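Nemby Simulation Support
Ticket 223: Success rate discrepancy in the block placement benchmark
Status: Resolved
Reported by: Perrine Maillard
Assigned to: Aiguo Lü
Component: Belora evaluation module

Reported issue
The evaluation report for the August policy lists 217 successful episodes out of 3,000. The training curves for the same checkpoint indicated a far higher rate. The reporter requests confirmation of the published figure before the method comparison is submitted.

Steps taken
1. The evaluation was repeated with the original seeds. The result was identical.
2. Sihan Qian reviewed the episode logs. In most failed episodes the final block position was within tolerance, but the success flag had not been set.
3. The success check was compared with the written protocol. The protocol measures block position relative to the tray. The code measured it relative to the table origin, and the tray angle was not applied.
4. Physics settings were examined and found to match the protocol. No change was made to contact or friction values.

Cause
Tray rotation was added to the task in version 8 of the scene file. The success check was not updated at that time. Episodes passed only when the sampled rotation was close to zero.

Resolution
The check now transforms the block position into the tray coordinate system before the tolerance is applied. Meriem El-Sayed reviewed and merged the change. A render from the rotated tray configuration is attached for reference.
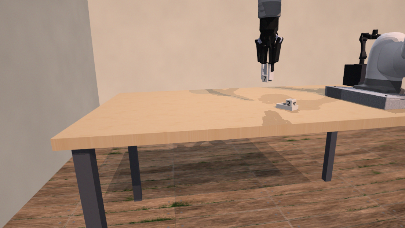

Attachment 1. Simulated render: block marked "7" held by the gripper, tray set at an angle on the table.

Follow-up
All results produced with version 8 of the scene file must be recomputed before they are cited. Mabli Yorath will add a test with fixed tray angles to the release procedure. The reporter has accepted the correction, and the ticket is closed.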